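Feed Room and Barn Tips from Our Little Goat Farm

Hi everybody, and welcome back to the tips page! We keep dairy goats and a handful of sheep here at Zinton Hill, and I get so many notes asking how we keep the feed room in order (some days it isn't, believe me) that I've put my favorite tricks in one place.

Keeping grain fresh

Metal trash cans with tight lids are still my number one! Mice will chew through a plastic tub in a weekend, but they haven't gotten into my cans yet. Tip out the last of the old grain before you pour in the new bag, and feed that old grain first. I write the day I opened the bag on a strip of masking tape and stick it to the lid – a bare "Tuesday" is no help a month later, so put the month too.

Scrubbing water buckets

Green slime in the buckets? Toss in a good handful of baking soda, add just enough water to make a paste, and go around with a stiff brush. Rinse twice. For the hard white crust I let plain vinegar sit for 60 minutes and then scrub again. Goats are so picky about their water, and mine drink a lot more when the bucket is clean!

Sweeping up hay dust

Start high and work down, walls first and floor last. A soft broom with an old pillowcase pulled over the head is wonderful on a big plain wall, and you can shake it out in the yard and keep going. I mist the floor very lightly before I sweep so the dust doesn't fly up and settle right back where I started.
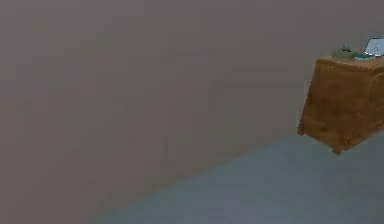
Hoof trimmers that stay sharp

Wipe the blades after every goat, and put a drop of oil on the hinge before you hang them up. I keep 2 pairs going so there's always a sharp one. If they start to stick, a little steel wool takes the gunk right off.

Milk pails and strainers

Cool water first, then hot and soapy! Hot water right away cooks the milk on, and then you're scrubbing till supper. My friend Monique Hamel taught me to dry the strainer upside down on a cake rack – I love it, and it fits right over the sink.

Next time I'll get into bedding, and what we do to get the kidding pens ready.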